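Category: Guides and Manuals > Partner Kit > Location Interviews

38 shares | 4 comments

Section 4. Setting up the interview kit

Prepared by Ladan Fallahi for Huvia. Revised June 2024.

This section is for the partners who record their own interviews for the Ulldale visitor films: guest house owners, shopkeepers, museum staff and the walking guides. It assumes that you have received the complete kit from our office and that you have charged all the batteries as in Section 2. If you have a kit from before January, your recorder is the older one with the sliding power switch. The steps are the same, but the menu names are a little different and you should keep the printed card near you.

Please read the whole section once before you touch anything. It takes a few minutes and it saves a second visit to your interviewee.

4.1 Choosing the place

1. Go to the place one day before, at the same hour when you will record. Light and noise change very much between morning and afternoon.
2. Stand without speaking for two full minutes and listen. Refrigerators, ventilation, a fountain, a school yard: write down what you hear.
3. Ask the owner which of these can be switched off, and for how long. For a refrigerator, put your car keys inside it when you switch it off. You will not go home without switching it on again.
4. Choose a chair that does not turn and does not squeak. Leather makes noise when people move.
5. Place the chair at least two steps away from the wall behind. More is better.

Note: a kitchen with tiles on all walls sounds hard and hollow. If you must record in one, hang the two gray blankets from the kit outside of the picture, one on each side of the speaker.

4.2 The tripod and the camera

1. Open the three legs completely before you make them longer. Extend the thick parts first, the thin parts last.
2. Turn one leg toward the interviewee. The camera is then more stable when you tilt it, and you have room to stand between the other two.
3. Level the head with the small bubble. Do not level with the legs if the floor is already flat.
4. Slide the camera plate in from the back until it clicks, then tighten the side screw. Pull the camera up gently to test it.
5. Raise the lens to the height of the eyes of the seated person. Not your eyes.
6. Set the white balance by hand, using the white card. Leave the automatic setting off for the full interview, or the color of the face will move while the person is talking.
7. Set the focus on the eye which is nearer to the camera, and lock it.

CAUTION: Do not leave the tripod alone outdoors with the camera on it, even for a moment and even with the sandbag. Most of the repairs we paid for last season were from wind.

4.3 The wireless microphone

The kit uses the Skostley transmitter and receiver. They are paired in our office before we send them, so normally you only have to switch them on.

1. Switch on the receiver first and wait for the steady green light.
2. Switch on the transmitter. Its light blinks and then stays green also. If it keeps blinking after one minute, go to 4.7.
3. Ask the interviewee to remove long necklaces and scarves that can touch the microphone. Ask politely and explain the reason. Some people wear a thing for religious or family reasons and then you move the microphone, not the necklace.
4. Clip the microphone in the middle of the chest, one hand's width under the chin.
5. Make a small loop of cable behind the clip, so that a pull on the cable does not reach the microphone.
6. Let the person pass the cable under the clothes by themselves. Look away or leave the room.
7. Put the transmitter on the belt or in a back pocket, with the antenna hanging free. Do not fold the antenna.

Caution: Phones near the transmitter can make a buzzing sound. All phones in the room, yours too, go in flight mode and on a table away from the chair.
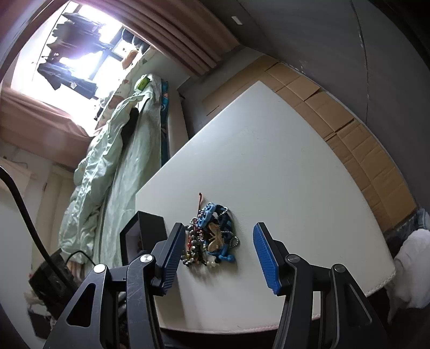
Photo: L. Fallahi / Huvia

4.4 Sound level

1. Connect the receiver to input 1 of the recorder with the short cable. The long one is for the headphones.
2. In the recorder menu, open Input, then choose Line. If you choose Mic the sound will be distorted and we can't repair it later.
3. Press and hold Tone. The recorder makes a 1,000 Hz signal. Check that you hear it in both ears of the headphones and that the camera meter moves. Then release the button.
4. Ask the interviewee to tell you what they had for breakfast, or how they came to the place. Do not ask them to count or to say "test, test" — people speak much softer when they count.
5. Turn the input wheel until the loudest words reach the first yellow mark. The meter should never touch red.
6. Ask for one laugh, if the mood is good. A laugh is much louder than talking, and it tells you if you have enough reserve.
7. Record one minute of the room in silence with everybody sitting still. Say "room sound" at the beginning so the editor finds it.

Note: wear the headphones during the full interview. If you take them off to be polite, you are trusting a meter, and a meter does not know the difference between a voice and a lawn mower.

4.5 During the interview

1. Start the recorder, then the camera. Look at both for the red sign.
2. Say the name of the place, the name of the person and the date. Clap your hands once in front of the lens. The editor uses this clap to join sound and picture.
3. Sit beside the camera, close to the lens, with your eyes at the height of the lens. Ask the person to speak to you.
4. Ask short questions that can't be answered with yes or no.
5. When the answer is finished, wait. Count to three in your head. Very often the best sentence comes in this silence.
6. If a truck passes, let the person finish and then ask for the same thought again. Never stop somebody in the middle of a memory because of a truck.
7. At the end, ask if there is something you forgot to ask.

Do not show the questions in writing before. You may tell the subjects by phone. People who have read the questions learn their answers by heart, and then on camera they search for the words.

4.6 Copying and sending the files

1. Switch off the recorder and the camera before you take out any card.
2. Copy both cards completely to the blue drive. Copy the folders as they are. Don't rename the files and don't open them in an editing program first.
3. The drive must have enough free space. One full day with both cards can fill 290 GB. If there is less space than this, call us and we send a second drive.
4. Open the first and the last clip from the drive and listen to a few seconds of each.
5. Fill in the shot sheet in the Bakhtiari upload page. The title field accepts 1,000 characters, but one line is enough. The description field also has a limit of 1,000 characters, so put long notes in a separate text file.
6. Attach the signed release form for every person who can be recognized. For children, the parent signs.
7. Keep the cards in the plastic case, label side down, until you get our email that says "received and checked". After this you may format them, in the camera only and never in the computer.

CAUTION: We can't use an interview without the release form. Let the person sign before you pack the lights, while everybody is still in the room.

4.7 If something does not work

The transmitter keeps blinking. Switch off both units, wait a short time, and begin again with the receiver. If it still blinks, hold both Link buttons together until the lights change. You need two hands, or a helper.

There is sound in the headphones but nothing on the recorder meter. You are listening to the receiver directly. Move the headphone plug to the recorder.

Crackling when the person moves. It is nearly always clothing. Move the microphone to the outside and try a shirt with buttons.

The picture is flickering under indoor lamps. Change the shutter setting to the next value in the menu, and look again. If no value helps, switch off the lamp and use the window.

The recorder says Card Full but the card is new. Format it in the recorder, after you are sure it is the new one.

If the problem is not in this list, write to the support address on the lid of the case, with the serial number of your kit and a photo of the recorder display. Please write what you did just before, also if you think it was a mistake.

Continue to Section 5: Filming details and views without an interviewee

Tags: interview sound, partner kit, tripod, release forms, Ulldale visitor films

Related pages
Section 2: Charging and storing batteries
Section 3: Asking for permission to film
Section 6: Window light and one lamp
How to return your kit at the end of the season
Release form questions from partners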